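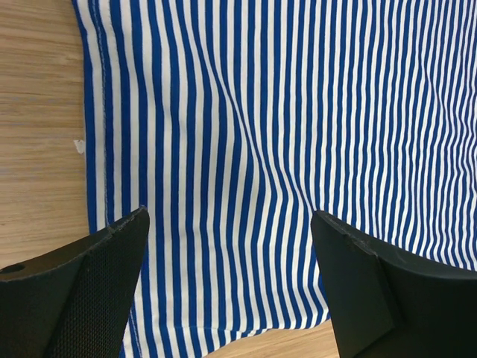

Photo: Harpreet Lapointe

Why Is Your T-Shirt So Stretchy?

Grab the bottom of your T-shirt and give it a gentle tug sideways. Now let go. It springs right back! Try the same thing with a bedsheet or a cotton handkerchief and you'll hardly get any stretch at all. Both might be made from exactly the same plant, so what's going on?

The secret is in how the thread is put together, and there are two main ways to do it: weaving and knitting.

Over, under, over, under

Weaving uses lots and lots of threads. One set runs up and down and is held tight on a frame called a loom. The other set goes across, over one thread and under the next, all the way to the side and back again. If you've ever made a paper placemat out of strips, you already know how to weave!

Because the threads lie nearly straight, there's no slack in them. Pull on a straight thread and it just says no. Jeans, bedsheets and most tents are woven.

Loops, loops and more loops

Knitting is completely different. The thread bends into a row of little loops, and then the next row of loops gets pulled through the first row, and so on and on. When you tug on a knit, each loop changes shape. A tall skinny loop can turn into a short wide one (a bit like squashing a rubber band with your finger) and when you let go it slides back to the way it was.

The thin, smooth knit used for T-shirts is called jersey. It's named after the island of Jersey, in the English Channel, which was famous for its knitting hundreds of years ago. Fishermen wore thick knitted sweaters to keep warm at sea, and the name stuck.

Be a fabric detective

Find an old T-shirt and a magnifying glass. Look closely at the outside. You should see tiny V shapes stacked in columns, like very small arrows. Now turn the shirt inside out and look again. This time you'll find little bumps and curves running across. Same loops, seen from behind!

Stripes make knitting even more fun to play with. Put a striped shirt on a table, pinch one spot and pull slowly. The lines bend toward your fingers, and you can see just how far the stretch travels through the cloth. A wide, slow curve means lots of loops are sharing the work.

Who makes all those loops?

People with needles can, and plenty still do. But a T-shirt has so many tiny loops that it would take a very patient person a very long time. At the Ogunleye mill in Jutbridge, the knitting machines are round, like giant drums, and they make fabric in one long tube. The biggest has 2,036 needles, and every one of them has a little hook on the end.

"Kids always want to know which needle is the fastest," says Kibet Obura, who looks after the machines. "They all go the same speed. But I do like that question."

The tube comes out at the bottom of the machine and gets rolled up, washed, dyed and cut into fronts, backs and sleeves. Then it's sewn together with a stitch that can stretch too. A plain straight stitch might snap the first time you pulled the shirt over your head!
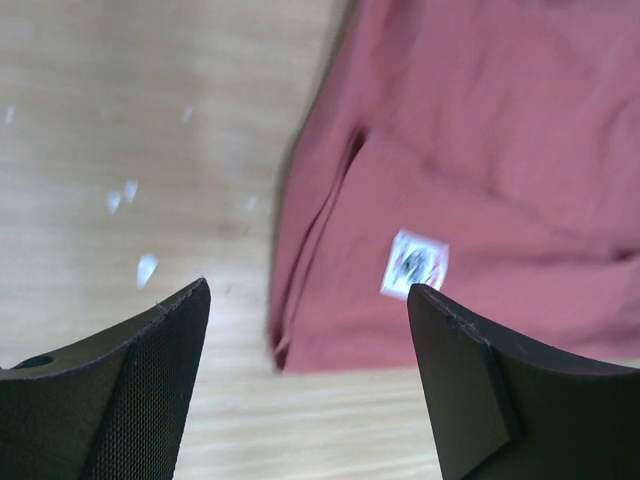
Soft fabric crumples into all sorts of folds.

Try it: the curl test

Ask a grown-up for a worn-out T-shirt and cut a strip from it, going across from one side to the other. Pull both ends. Whoosh, the edges roll up into a tube! Loops in jersey pull a little harder on one side than the other, so a cut edge always wants to curl. That's one reason shirts have hems. You can braid three of your curly strips to make a bracelet, or a tug toy for a dog.

Words to know

Loom: a frame or machine for weaving
Jersey: a thin, stretchy knit fabric
Hem: an edge that is folded over and sewn down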